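About Hundov

Hello, and thanks for clicking on the page that hardly anyone clicks on! I'm Iida Toivonen, and together with Leidy Lozano I run Hundov, a small computer workshop in Vudevbridge. We take in old desktop towers, open them up, clean them, sort out whatever needs sorting and send them back out to people who want a decent computer on a desk and don't want to pay new prices for it. We also repair your own machine if you'd like to keep it, and I'm always pleased when somebody does.

We do desktops. People ring up about phones and tablets most weeks and I have to say sorry, no, try the stall in the covered market. I can't be doing with glue. Give me a case with a side panel that comes off and a few screws I can see and I'm happy for the afternoon.

How it started

I used to look after the office computers at Rarnenau, a firm that made fittings for shop windows. Every few years the whole lot got replaced, whether or not there was anything wrong with them, and I'd be the one stacking the old towers by the back door. They'd been good machines when they arrived and most of them were still good machines when they left. I took a couple home (with permission, I should add), put new drives in them and gave one to my aunt, who used it for her family history and her endless letters to the council. Then her neighbour wanted one. Then the neighbour's choir.

Leidy came along when I'd run out of space in the spare room and, frankly, patience. She had been repairing hi-fi and amplifiers for years and she's much tidier than I am. I solve things by poking about until I find the fault. She writes down where every cable went before she touches any of them. Between the two approaches we get there, and I've picked up a bit of her habit, though she'd say not nearly enough.

We moved into Ikonen Yard one July, in a heatwave, with everything in the back of a borrowed van. The unit had been a picture framer's and there are still little gold flecks in the floor that won't come up. We like them now.

What we do with a tower

Every machine that comes in gets laid on its side and the panel comes off. You learn an awful lot in the first minute. Has it lived on a carpet? Has there been a cat? Did somebody upgrade the memory and leave one stick not quite pushed home? (That last one is more common than you'd think, and it's a lovely repair to do while the owner waits.)

After that we go through it in the same order each time. Dust first, with a soft brush and a blower, and the fans held still while we do it. Then the cables, because old data cables get stiff and the little connectors on the end can work their way out. Then the drives come out of their cage, the memory gets reseated, and if the processor is coming out we do that last of all, with the lever up and both hands free and no talking. I mean it about the talking. The contacts in an empty socket are tiny and I have bent one, once, while telling a story about a caravan, and I haven't told the story since.

I'm very fond of office towers for this kind of work. They were built to be looked after by someone with a whole building to get round, so the bits you need to reach tend to be coloured so you can find them. Blue plastic very often means "pull here". You don't need a screwdriver for half of it. Compare that with some of the fancy home machines we see, all black on black with the screws hidden behind a rubber foot, and you'll understand why I get a bit sentimental about a plain grey drive cage.

Customers often ask what it looks like inside, usually in a slightly worried voice, as if they've been keeping a secret animal under the desk. So:

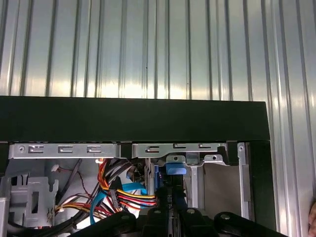
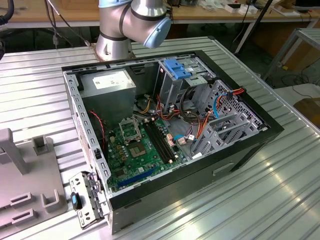
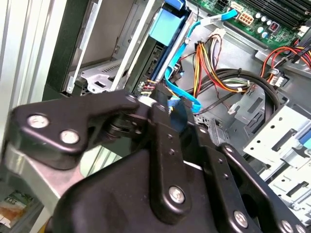
Inside a desktop tower: the metalwork round the drives and its blue latch first, the whole case on its side in the middle, and the blue SATA cable in the last one.

I know the wiring can look alarming if you've never had the lid off. It's friendlier than it seems! The fat bundle with the red, yellow, black and orange in it is power, and it fans out from the power supply, the metal box you can see in the upper corner of the middle picture. The flat blue ones are SATA cables, and they carry data to and from the drives. Everything has a plug shaped so that it only wants to go in one way round, and if you find yourself pushing hard then it's time to stop and turn the plug over.

Also in the middle picture, the silver surround with its little lever raised is the processor socket, and the two black slots to the right of it are for memory. The green board they sit on is the motherboard. If you ring us up and say "it's the bit next to the memory" we'll know exactly where you mean, so there's your vocabulary lesson done.

Cable tidying, a small confession

Leidy would like me to mention cable tidying as one of our services. I would like it known that it's mostly one of hers. She'll take a case where the power leads are lying across everything like washing and have them tucked round the edge in no time, with room left for the air to move. She leaves a bit of slack near the drives so the next person can get the cage out without a fight. I think that's the nicest thing about the way she works - she's always got the next person in mind, even when the next person is me, at five to six, looking for my tea.

We reuse zip ties where they'll open and throw away the ones that have gone brittle. We label cables when there are several the same colour. If your machine comes back with a paper tag on a lead, please leave it on!

What you can buy from us

Our standard refurbished tower is £195. For that you get a cleaned and tested desktop with a 240 GB solid state drive, a fresh system installed, a power lead, and a keyboard and mouse that we've scrubbed ourselves (I'd rather not go into detail about keyboards). Monitors are separate and depend on what we've got on the shelf, so do ask. Some weeks we're tripping over them and some weeks there's one, and it's square.

We can put in more memory or a bigger drive and we'll tell you the price before we pick up a screwdriver. If you're only going to write emails and look at the football then you don't need it, and I'll say so. Leidy says I'm the worst salesperson in Vudevbridge. She's probably right, but people do come back.

Repairs work much the same way. Bring the tower in, leave the monitor at home unless the monitor is the problem, and tell us what it's doing in your own words. "It makes a noise like a bee and then goes off" is a perfectly good description and honestly more use to me than an error code copied down wrong. We'll open it up with you there if you like. Plenty of people enjoy having a look, and children nearly always do.

Your files

If you're giving us a computer, please copy off anything you want before it gets here. We wipe every drive that comes through the door and we don't go looking through them first, so if your holiday photos are on there they'll be gone. If the machine won't start and you need things off it, say so when you bring it in and we'll put a big yellow note on it. Drives that won't wipe properly get drilled. That's my job, and I wear the goggles.

What we'd love to be given

Desktop towers of any make, working or not. Drive brackets, blanking plates, side panels and all those odd little carriers with the clips on, which people tend to throw away separately and which we're forever short of. Memory, if it's loose in a drawer. SATA cables, always. Proper screws in a jam jar, which makes my whole day.

No printers please. I'm sorry. We've had printers left outside the door overnight and it's a sad thing to find in the rain.

Finding us

We're at the far end of Ikonen Yard, through the arch and past the upholsterer's. The 368 bus stops across the road. There's a space outside where you can pull in to unload something heavy, and if you give us a shout one of us will come and carry it. Mind the step, it's higher than it looks.

We're open in the mornings for drop-offs and collections and we keep the afternoons for bench work, so if you phone after lunch and it rings for a bit, that's somebody putting down a handful of screws. Leave a message and we'll call you back the same day. Leidy does the phone messages, I do the emails, and either of us will happily talk about your old computer for much longer than you've got.

Iida
Page last updated 10 December 2025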